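Gray housings come out nearly black in print

Posted in Printing and Color by Domingo Ulloa
Tags: shadow detail, profiles, matte paper

I lay out a parts catalog for Tundix twice a year. Most of the items are dark gray or black and the pictures come to me as renders. On my monitor I can see the seams and edges clearly. On the proof from the office inkjet, on matte paper, everything below a certain gray merges into one block and the parts lose their shape.

I have already replaced the black cartridge and run a nozzle check, which was clean. Text and light colors print correctly. I export from the layout program as PDF with the images left in RGB. The printer driver is set to "plain paper" and color handling is set to automatic. Do I need a different printer, or is this a setting?

Brenda Medina

It is a setting, or more likely two of them.

First, the media type. "Plain paper" uses an ink limit and a tone curve meant for office paper. Coated matte stock absorbs ink differently, and the dark end of the scale closes up. Choose the matte entry in the driver that is nearest to your paper, then print again before changing anything else.

Second, color management is probably being applied twice. If the layout program converts to the printer profile and the driver then converts again, shadows go dark and sometimes turn slightly green. Pick one place to do it. I let the application manage color and turn it off in the driver.

After that, print a step wedge, a strip of gray patches from 0 to 20 percent brightness in steps of 2. Find the darkest patch that you can tell apart from its neighbor. Everything in the file that is darker than that patch will be lost on that paper, whatever the monitor shows. Raise the black output level in a curves adjustment until the darkest part you care about sits above it.

The kind of file that gives trouble is mostly charcoal on a dark background:

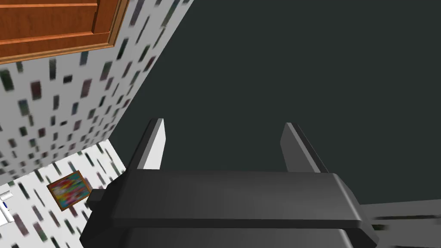

Dark gray render. The lighter top plate and the seam under it are the areas to check on the proof.

The pale edges will survive almost any setting. The darker faces are the ones to measure. Use the eyedropper on them and compare with the wedge.

Turn on soft proofing with the paper profile and "simulate black ink" checked. The preview will look flat and disappointing, but it is much closer to the print. Also lower the monitor brightness. A screen at full brightness opens up shadows that paper cannot hold.

Selvaraj Siriwardena

had the same thing, bought a new printer, same thing. Try glossy

Ivana Arancibia

Agree with Brenda on the media type. One addition: if the final catalog goes to an outside press, do not correct the files by eye from the inkjet. We did that for a run of 1000 at Costgate and the shadows came back washed out, as the press paper held far more detail than our office stock. Keep the original renders untouched and put the curve on a separate adjustment layer – one per output. Ask the press which profile they want and soft proof to that.

Glossy does give a deeper black, but it will not fix a double conversion.

Domingo Ulloa

Media type was most of it. Driver color management was also on. The seams are visible now on matte. I will make the wedge on Monday and ask the press for their profile.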